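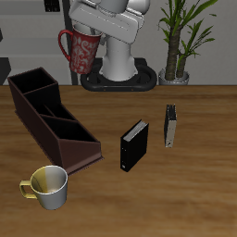 Home | Guidance | Checklists | FAQ | Contact

Last updated: 05/08/2020

Simulation results and arm safety: questions we keep getting

Our vendor says the arm passed 1,964 simulated runs. Is that enough to sign off?
No. It tells you the software did well in a world the vendor built. Ask who chose the objects, who set the friction, and what counted as a pass. Braseck sent us a summary with a pass rate and no definition of a pass. We sent it back.

Can we use rendered tabletop tests at all?
Yes, for layout and reach. A mug held up over a table, with binders and a desk organizer on it, is a fair setup for checking clearances. It says very little about grip on a real handle - and nothing about what happens when a person leans in.

Does a simulated test count toward the risk assessment?
As supporting material. Keep it in its own section and label it. Bülent Erdem once found 263 simulated trials filed under "site testing" at Wustero, and sorting that out took until September.

How many physical trials do you want?
We don't give a magic number, and I'd be wary of anyone who does. Justen ran 69 and wrote up every drop. I trust that more than a big round total with no failures in it.

Do failed runs have to be reported?
Yes, all of them. "Outlier" is not a category on our form.

The arm is sold as safe around people. Can we skip the guarding review?
You can't. The arm may be fine and the thing in its gripper may not be.

Who do I argue with about this?
Serpil Oral for paperwork, Naomi Gachanja for test methods. Allow 9 working days.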